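Chapter 5
Pattern and Repetition in Surface Design

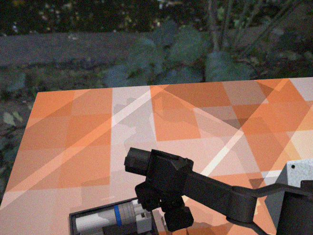
Surface design is the practice of giving color, line and texture to materials that will be used for something else, such as cloth, wallpaper, tile and floor coverings. The designer works within the limits of the material and the method of production. A printed cotton made on a 20-inch screen must repeat within that measure, and a wall tile must meet its neighbor on four sides. Not all designs show their repeat openly. On the orange and peach tabletop at the head of this chapter, squares and rectangles overlap, and some patches look darker where two shapes cross. Two pale diagonal stripes run against the blocks and give the eye a second direction to follow.

This chapter introduces the unit, the repeat and the ground. Section 5.1 defines these terms and applies them to woven samples from the Holub mill. Section 5.2 deals with overlapping color, including the order in which inks are laid down. Section 5.3 considers scale, using the Pendus wallpaper books, in which one motif was issued in 16 colorways.

Students should have completed the color exercises in Chapter 4 before they begin. A ruler, tracing paper and a set of transparent inks are required for the studio work.

Key terms: unit, repeat, ground, half-drop, overprint, colorway

5.1 The Unit and the Repeat

A unit is the smallest part of a pattern from which the whole can be built.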